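Ata da reunião ordinária do conselho de administração da Trerkel, S.A.

Aberta a sessão às 10h15, a presidente da mesa, Ásdís Þrastardóttir, verificou a existência de quórum e submeteu a ordem de trabalhos, aprovada sem alterações. A ata da reunião anterior foi lida e aprovada por unanimidade.

Ponto um: entrada da Dauda no capital social. A direção financeira apresentou os termos da proposta de subscrição de ações preferenciais, destinada a financiar a abertura de lojas próprias de vestuário técnico de montanha e a liquidar a linha de crédito de curto prazo.

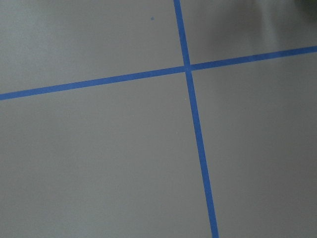

Em que condições podem os atuais acionistas acompanhar o aumento de capital?

Os acionistas com mais de 1000 ações mantêm o direito de preferência na proporção da sua participação, a exercer por escrito até ao final de janeiro. Os restantes podem concorrer ao rateio das ações sobrantes.

O conselho deliberou, com uma abstenção, remeter a proposta à assembleia geral, acompanhada do parecer do revisor de contas.

Ponto dois: contrato de distribuição com a Plumitz. Foi analisada a minuta revista, que mantém a exclusividade territorial e reduz o prazo de pagamento. O departamento jurídico pediu nova redação da cláusula de devoluções, por remeter para um anexo entretanto suprimido.
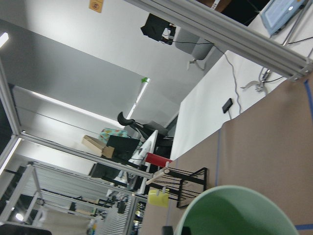

Quem suporta o custo dos artigos não vendidos no fim de cada estação?

A Plumitz suporta esse custo, salvo nos modelos lançados a pedido da Trerkel, que são retomados ao preço de fatura. A quantidade retomada não pode exceder 500 peças por estação.

A minuta foi aprovada na generalidade, ficando a assinatura dependente da correção da referida cláusula.

Ponto três: linha Ramanel. A direção comercial informou que a carteira de encomendas do casaco impermeável soma 1452 unidades, todas para lojas independentes.
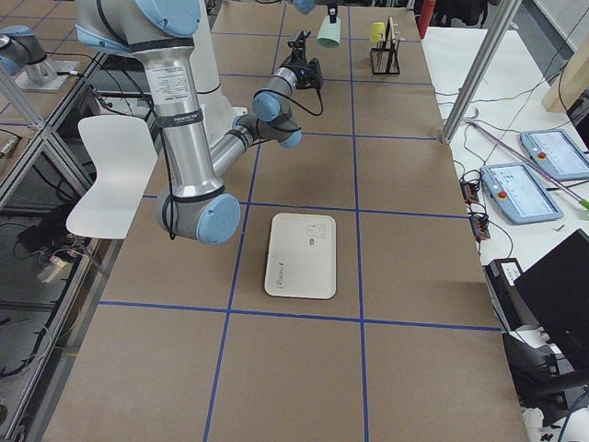

A direção de operações propôs adiar a escolha do armazém de expedição da linha Ramanel até à conclusão do contrato com a Plumitz. Quanto ao equipamento da zona de conferência, pediu que o orçamento contemple bancadas compridas forradas a papel pardo, como a que se vê na fotografia, com o papel incluído nos consumíveis. O conselho concordou com o adiamento e solicitou duas propostas de fornecedores.

Ponto quatro: política de preços. Foi decidido manter a tabela em vigor até ao fecho da coleção de inverno. Os descontos a retalhistas continuam sujeitos a autorização prévia da direção comercial,
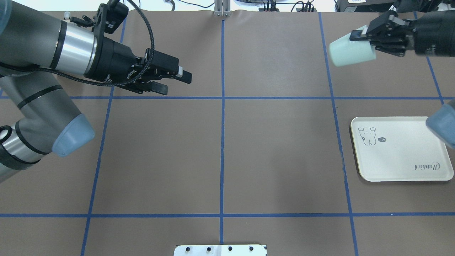

com exceção dos acordos plurianuais já assinados, que seguem as condições neles previstas. A direção comercial entregará ao conselho a lista desses acordos, com as respetivas datas de termo.

Nada mais havendo a tratar, a sessão foi encerrada às 12h40, lavrando-se a presente ata, que vai assinada pela presidente da mesa e pelo secretário.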